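2025-03-01

I have been sorting out my T-shirts this week. There were 18 of them in one drawer, and the drawer had stopped shutting. A few went to the charity shop, one went in the rag bag, and the rest needed folding in a way that would let me see what I had.

I used to fold them in half, tuck the sleeves in and stack them. That works until you want the one at the bottom. I've now gone over to folding them into small upright packets, which stand in a row with the folds at the top. I had a drawer divider from Mastenik already, so I didn't buy anything.

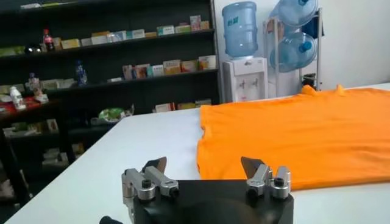 Getting the shirt flat before the first fold matters more than the folding. I used to do it on the bed, and the duvet moved about underneath and the hems never lined up. A proper table is much better. With the orange one laid out on the white table top, the small creases show up well, and so does any bit still poking up at the far end, which wants pressing down before you start. I smooth from the middle outwards with the side of my hand.

After that I bring one side in to the middle, lay the sleeve back on itself, and do the same on the other side. Then the hem goes up to just short of the collar, and the whole thing gets folded in thirds. If it falls over when you stand it up, the last fold was too loose.

Thick cotton holds its shape nicely. The thin Wiriya ones I wear for running don't, and I've given up and rolled those.

The drawer shuts now. Jumpers next, probably next weekend.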